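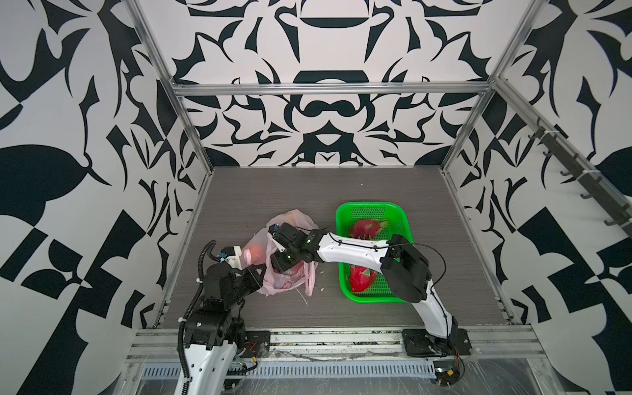 Dragon fruit in the green basket, with the pink bag beside it.

May 15, 2024
By Rutilio Pacheco

The Green Basket

Higinio Villalobos bought the fruit on the way back from the clinic. He had not meant to buy anything. The stall outside the Nokent building had dragon fruit in a crate at the front, and the woman was already opening a pink bag for him before he had said yes.

"How many?" she said.

He told her to put in what would fit. She took them from the back of the crate and tied nothing, only pushed the handles over his wrist. On the bus he held the bag on his knees with both arms round it. The spikes pressed through the plastic and he kept moving his thumb so as not to split it.

His sister had eaten dragon fruit every September when they were children. She ate it with a spoon, standing up, and gave him the skin to scrape. She was now in room 153 at the Arnholm and did not eat much of anything. The doctor had used the word "encourage". Encourage her with things she likes.

At home he put the bag on the table and sat down in his coat. The table had a grey wood grain that he had never cared for. It had come with the flat, like the curtains, which were black and white and covered in big leaves. His sister had liked the curtains. She said they made the room look as if somebody had made up their mind.

He got the green basket down from the top of the fridge. It was plastic, with holes in the sides and the bottom, and she had used it for washing salad and for carrying pegs. He wiped it with his sleeve, then thought better of it and rinsed it under the tap and dried it with a cloth.

He took out the first fruit and laid it at the far end of the basket. The second went in near the front corner. They were very pink. The scales went green and yellow at the tips and one of them caught on his cuff.

Then the telephone rang.

It was Bernardo Garcia from upstairs, who wanted to know if the water had gone off.

"I've just used it," said Higinio.

"Mine's brown."

"Mine was all right."

"Well, mine's brown," said Bernardo. "I've rung them. They gave me a number. 1203. I said what am I supposed to do with that, and she said quote it." He breathed for a bit. "How's your sister?"

"She's the same."

"Is she eating?"

"I've got her some dragon fruit."

"What's that like?"

Higinio thought about it. He looked across at the basket. "Not like much," he said. "It's sweet if you get a good one. Mostly it's the colour."

"Elena had peaches," Bernardo said. "At the end. Tinned ones. I used to take the juice off because she said it was too much." He stopped. "I don't say it's the end. I don't know why I said that."

"It's all right."

"You want to ring them as well, about the water. They take more notice if there's two."

When he had put the telephone down Higinio stood with his hand on it. It was nearly four. Visiting went on until six and the bus took half an hour if the bridge was clear. He had still not taken his coat off, so that was one thing done.

He went back to the table. The pink bag lay open with its handles flopped over, and there was fruit left in the bottom, a red shape against the plastic. A few thin white threads had got on to the table and he pushed at them with a finger. They might have come off anything.

He had planned to take the basket, with all of it laid out, so that she would see the green and know it was hers. Now he could see himself on the bus with it, and the man at the desk lifting things up to look underneath. They had been funny about the slippers. But the basket was the part she would know. Anybody could bring a bag.

He found a tea towel and tucked it round the sides. Then he went to the drawer for a spoon. There were plenty of spoons in there, more than one man could use, and he went through them until he came to the small one with the bent neck. She had bent it herself, on ice cream, and their mother had docked her 80 pesetas for it, a fortune, and then never collected.

He wrapped the spoon in a paper napkin and put it in his top pocket. He would cut the fruit there. They would have a knife, or they would have someone who was allowed a knife.

At the door he turned round and went back for the bag.

Last updated: 9.40 am

We use cookies to remember your settings and to see which stories are read. By carrying on, you agree to this. Sign up to our newsletter for new fiction by email – you can leave the list whenever you like.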